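Print this page | E-mail this page

About Drovmont

Drovmont is a nonpartisan archive of political speech. We record what candidates and officeholders say in public and keep each statement next to any later correction, retraction or apology. The archive was started by Gion Kuster and is now edited by Remo Nägeli. Our office is in Lund.

The collection holds 842 statements by 150 speakers. Of these, 794 have a full transcript. The rest are filed as excerpts and carry an E in the index. A statement is entered under the date it was made. Later changes are added below it and do not replace the first wording.

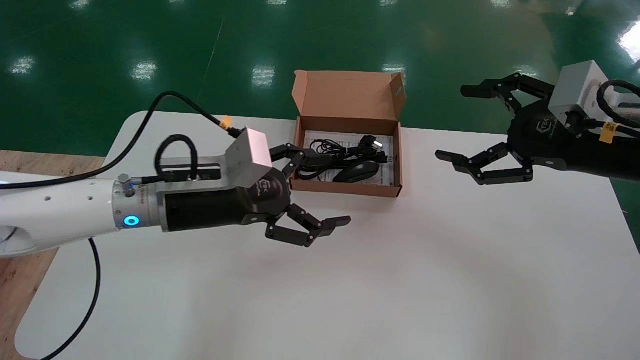
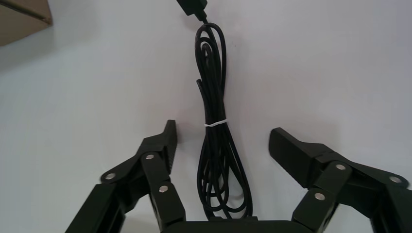 Cardboard box and black cable on a white surface.

Sources are ranked in this order: complete recording, official transcript, press transcript, written release. Quotes taken from social media are kept only when the original post can be retrieved. We do not rate statements as true or false, and we do not endorse candidates.

Requests for correction are answered within seven working days. The request should give the index number, the disputed words and a source. Accepted corrections are listed in the change log, which is closed and renumbered each January.

Drovmont is paid for by reader subscriptions. It takes no money from parties or campaigns. The index software, Brarnirex, was written in-house and is also used by the Flondora debate library.

Last updated: 22nd January

Contact | Copyright Drovmont | Back to top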